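Clarkorex opens Ester, a shared kitchen and washing place for tenants

October 18, 2023

Clarkorex, the housing company, is pleased to announce that Ester, the new common kitchen in the Nanora district, is now open to all tenants. The kitchen is on the ground floor of the old Yeon bakery building and can be used by every household that rents a home from Clarkorex in the district. At the moment these are 1,643 households.

Many apartments in Nanora were built with very small kitchens. In some of them, there is only one cooking plate and a sink in which a large pot does not fit. For many years tenants have asked for a place where they can cook for a family party, make jam in the fall or eat together with neighbors. Ester is the answer to this wish.

"We listened to our tenants, and the same request came again and again," says Margit Forsberg, managing director of Clarkorex. "People told us that they like their homes, but they cannot invite their grandchildren to dinner there. I am very glad that now they have a table for this."

The kitchen has 12 cooking places and two large ovens which were kept from the bakery and repaired. Next to the cooking area is a dining room with a view to the courtyard. The old tiles at the entrance were cleaned and stay in their place.

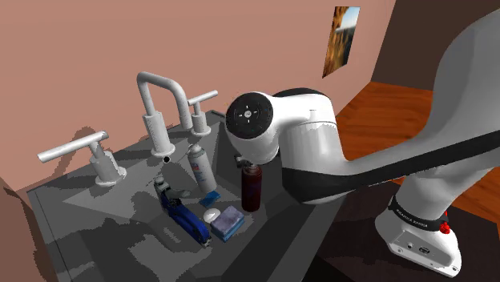

Sink counter with household objects, computer rendering.

The design of the rooms was made by architect Carolina Bastos. Before the first drawings, she visited tenants in their homes and watched how they cook and wash up. She learned that the washing up was often a bigger problem than the cooking.

"At home, people put the wet dishes on the bed or on the washing machine, as there is no other surface," says Carolina Bastos. "So I started the plan from the sinks and put the stoves afterwards. The builders found this a little strange, but they were very patient with me."

Ester is open every day from morning until late evening. Tenants can reserve a cooking place at the Clarkorex office or by telephone. A normal visit is free of charge. For private parties in the dining room, there is a fee of 900 crowns, and this includes the final cleaning. Pots, plates and cutlery can be borrowed on site. Food must be brought by the tenants, and it cannot be stored in the kitchen overnight.

During October, cook Dong-hyun Jang will give evening courses for beginners. The first course is about soups, and the second one is about bread and uses the old bakery ovens. Shiuli Kodikara, who has lived in Nanora since her childhood, will lead a weekly lunch table for older tenants. Places for the courses are limited and registration is necessary. The lunch table can be visited without registration.

Clarkorex rents out and maintains homes in Nanora and the neighboring districts.

Contact for the press:
Aigars Mets
Communications, Clarkorex
Interviews and visits to the kitchen can be arranged on request.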